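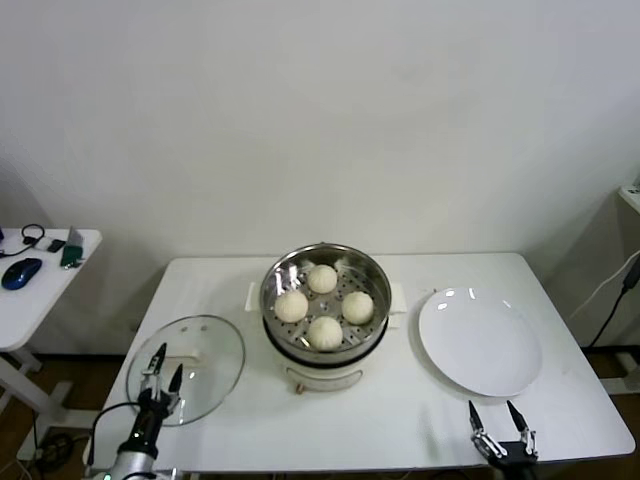

Steamer on the white table, four buns on paper liners.

Notebook > Bread and dough > Starter trials

November
Entry by Ysaline Roussel

Previous | Next | Index | Search

Third round on the Avach flour. Starter fed at 8.15 with 60 g flour and 60 g water, same jar as before. By noon it had doubled and smelled of yoghurt, a bit sharper than the Macedo batch.

Mixed the dough at 12.30. Total weight 885 g, hydration 57 per cent. It felt stiff for the first few minutes and then came together -- no extra water added. Quentin thinks we should go up a little next time. I would sooner leave it alone until we have one clean result to compare with.

Bulk rise was slow. The room was cold all morning and I forgot to move the tub nearer the radiator until 2. Folded three times. The surface tore slightly on the last fold, so I stopped there.

Salt: the bag marked Odberg is finer than the one we used in October. Going by the spoon will put us out. Weigh it from now on, please.

Baked two small loaves in the Dromivari tins. Left one pale underneath, right one fine. Oven shelf may be sagging at the back, need to check with the level. Crumb tight near the base on both, more open at the top. Flavour good, crust too thick for my liking.

To do:
-- label the rye jar, the old tape has come off
-- Quentin Guérin to order more Avach, we have one bag left
-- repeat with the starter fed the night before
-- find the second probe thermometer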